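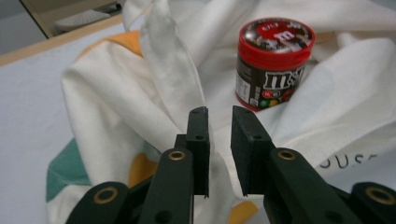 An M&M's container on a white garment. The Sallham drop-off wants clothing and packaged food in separate bags this fall.

Clothing and food to be bagged separately at Sallham drop-off

SALLHAM, 17 September 2024 – People bringing donations to the Zitent collection point in Sallham are being asked to keep clothing and packaged food in separate bags, under new rules that take effect with the start of the fall collection.

The change applies to everything left at the counter in the former Oksanen furniture store, including bags dropped off by schools, churches and employers. Mixed bags will still be taken this month, but after that the person bringing them will be asked to divide them up at a table by the door.

Zitent collects used clothing, bedding and unopened packaged food from households in Sallham and neighboring Virnuneck. The clothing goes to the free store on the upper floor of the same building. The food goes to the pantry in Virnuneck, where it is shelved and handed out to people who have signed up.

Tineke Brouwer, who manages the drop-off, said mixed bags have been the main cause of delays at the sorting tables.

"People clear out a closet and a kitchen cabinet on the same afternoon and it all goes in one bag," Brouwer said. "We get sweaters with pasta in the sleeves. We get a tub of candy at the bottom of a bag of shirts, and if the lid has come off, the shirts have to be washed before they can go upstairs."

The free store has no laundry of its own. Clothing that needs washing is driven to Virnuneck and comes back in the next load, so a stained shirt can be out of circulation for two weeks. White and light-colored items are the hardest to save. Chocolate, coffee and tomato sauce cause most of the stains the sorters see, Brouwer said, along with leaking bottles of dish soap, which should not be in the bags in the first place.

The busiest time of the year for the drop-off was August, when families go through children's clothes before school. The building has floor space for up to 1,000 bags, and Brouwer said it was close to full by the end of the month. Bags were stacked in the hallway and along the back wall of the old showroom, and the counter closed early on several afternoons so that the sorting could catch up.

Food left in those stacks was also a problem. Packages that would have been fine on a pantry shelf sat under heavy coats for weeks in warm weather, and some had passed their dates by the time the bags were opened. Boxes were crushed and had to be thrown away even though nothing was wrong with what was in them.

"A can will survive that. Crackers won't," Brouwer said. "And the pantry was asking us for food the whole time it was sitting here."

Under the new setup there are three lines at the counter. Clothing and bedding go to the left, where the old checkout used to be. Packaged food goes to the right, onto shelves next to the loading door. The middle line is for people who aren't sure, or who have a mixed bag and would like help with it.

Food handed in on the right will be moved to Virnuneck on the next van run and will no longer wait for the clothing from the same household to be sorted. The van makes two trips a week. Brouwer said there are no plans to add another, as the driver also handles furniture pickups for the free store.

What the drop-off takes has not changed. Clothing should be clean and dry and can have small flaws, such as a missing button. Wrinkled is fine. Ironing isn't needed, and folding helps but isn't required. Sheets, pillowcases, towels and blankets are welcome. Pillows, mattress pads and single shoes are not taken.

Food has to be in its original package, with the seal unbroken and the label still on. The pantry needs to be able to read the ingredients and the date, so anything poured into a jar or a plastic bag at home will be turned down, and so will containers that have been opened and closed again. Candy and snacks are accepted on the same terms as other food. Home-canned goods, alcohol and anything that has to be kept cold are not.

Some regular donors asked about empty tubs and canisters with screw-top lids, which used to be collected for the children's craft table at the free store. Those can still be brought in if they are washed out, but they should go in with neither the clothes nor the food. A bin for them is under the stairs. Brouwer said empties left among the food last month had been carried all the way to the pantry and back.

Sorters will also stop checking pockets in detail. Until now each pair of pants and each coat was gone through by hand at the table, mainly for candy, pens, tissues and coins. Starting with the fall collection, a quick pat on the outside is all that will be done, and donors are asked to empty pockets at home. Keys and bank cards that turn up will be kept in the office until the end of the month.

Reaction at the counter has been mostly mild. A Sallham woman leaving two bags of baby clothes said she had not heard about the rules and didn't mind them. A man from Virnuneck, who had brought canned soup packed in a winter coat so the cans wouldn't roll around in his trunk, took a paper sack from the pile by the door and moved the soup over himself.

Paper sacks are free at the entrance while they last. They come from a grocery store that changed its bag size and had the old ones left over. Donors can use any other bag or box as long as it closes. Clear bags are preferred for clothing, since the sorters can then see what is inside without untying them, and boxes work better for food. Trash bags with scented liners should be avoided for both, as the smell gets into cotton and into cereal.

Labels are optional. A strip of tape marked "clothes" or "food" is enough, and people donating children's clothing can add a size if they know it. Bags marked with a size go straight to the right rack upstairs.

Schools that collect as a group have been sent a separate sheet and are asked to put out two sets of bins where there is room. Those with space for only one should pick either clothing or food and say so on the poster. The middle school in Virnuneck has already decided to collect only food this fall and leave coats for the winter drive.

The free store upstairs stays open during the changeover, with its usual hours. The fitting room will be closed for a few days while shelves are moved down to the loading door, and shoppers can use the mirror near the coat racks until then.

Parking is behind the building, and the ramp on that side leads directly to the counter. Bags should not be left outside when the drop-off is closed. Clothing that has been rained on overnight can't be used, and food left on the ramp has to be thrown out.

Questions about larger donations can be put to Brouwer at the counter or by leaving a note in the box beside the front door.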